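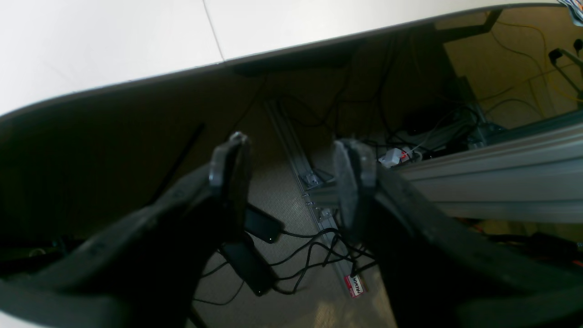 Vol. 13, No. 2

From: Annapurna Nambiar
To: the home-desks list
Date: Mon 24 February
Subject: Re: the snake pit under my table

Hi all, and especially Thenmozhi, whose message set me off on this! I read it on Saturday morning over coffee and by lunch I was on my hands and knees on the carpet with a flashlight, so thank you for that.

Thenmozhi Kotian wrote:

> I finally got the big white table put together and I love the top, it
> makes the whole room brighter. But underneath is a mess. I have two
> little black power bricks just lying on the carpet with their lights
> on, and all the cable that came with everything is in a heap next to
> them. I catch it with my foot. I vacuum around it, which means I don't
> vacuum there. Do people here use trays? Boxes? Velcro? I don't want to
> drill into the table if I can help it, and I'm not spending a fortune.
> Also, is it bad to leave them on carpet? My sister says yes, my
> brother-in-law says no, and they aren't speaking about it now.
>
> Thenmozhi

I'm with your sister. A small adapter on carpet is probably not going to burn your house down, but they like air, and a thick carpet wraps itself around the bottom and holds in whatever heat there is. Fluff gets in too. If one of yours ever feels too hot to keep your hand on, unplug it and find out why before you do any tidying at all.

Now the fun part. A white table with the cables pooled on a beige floor is the very same setup I had for two years, and I have tried nearly everything on it. Black cable on light carpet shows up terribly, so when it's fixed you get such a reward every time you walk in!

Start by unplugging the lot. I know, I know. But I spent one whole evening trying to untangle a heap with everything still plugged in at both ends and all I did was move the knot from the left side to the right. Take a strip of masking tape for each cable and write what it belongs to, near the plug end, before you pull anything. Then lay them out straight on the floor. I had one in my pile that wasn't attached to anything at either end. It had been living there the entire time.

Next, sort them by how much length you need. Run each one where it's going to go, leave a bit of slack so you can still pull a thing forward, and coil the rest in a loop as wide as your hand. Don't wind it tight around the adapter, that's hard on the cable right where it comes out. I use the hook-and-loop strips that come on a roll and cut them with kitchen scissors. The roll I have is Fuvus and it's fine, any kind would be fine. I'd stay away from zip ties unless you enjoy snipping them off again a week later.

For getting the bricks off the floor you have a few choices without drilling:

- A clamp-on tray. Mine is a Hidel, open wire, and it grips the back edge of the top with two screws you turn by hand. Measure the thickness of your tabletop first. I didn't, and had to send the first one back. You also need clear space along the edge, so look at where your legs and brackets are before you order.

- Stick-on clips. Lovely for single thin cables, useless for anything heavy. Wipe the underside with a little rubbing alcohol and let it dry or they'll all be on the floor by Tuesday (ask me how I know).

- A basket or an open box standing on the floor against the wall. It's not elegant but it gets the bricks off the carpet, you can lift the whole thing out to vacuum, and if you already own one it's free. Leave the lid off.

If your table is on one of those metal frames with a rail running along or across, you have a fourth way, and it's my favorite. Grooved aluminum rail is wonderful for this! You can lay a thin cable right in the groove and hold it there with a strip every foot or so, and it nearly disappears. My bench in the spare room is built like that and I've got 880 centimeters of cable on it altogether (yes, I measured, I was so pleased with myself) and you have to crouch down to find any of it. There are snap-in covers sold for the grooves too, but check the slot size, they don't all match.

Keep the cables away from anything with a sharp cut end, and from the corner brackets if there's a burr on them. Run a finger along first, gently. And if your table goes up and down, raise it all the way before you fasten anything, so the slack is right at full height. That one caught me out badly and I pulled a lamp off.

Somebody asked last May about the fabric sleeve that zips closed. I've got one from Fernandes, the hardware store, and I do like it for the long drop down to the outlet, where you have several cables going the same way. It's a pain when you want to swap one out, though. I'd do that last, after you've lived with the rest for a couple of weeks.

The whole job took me about 2 hours, and a good part of that was peeling masking tape. I had music on and enjoyed every minute.

Thenmozhi, tell us which way you go, and do write down the thickness of that tabletop when you measure, I'd like to know if the Hidel would fit. I have a spare half roll of the strips and would be happy to bring it along to the next Mosasari swap table if you're coming.

Annapurna

Contact the list owner | © Home-desks list and contributors | Back to top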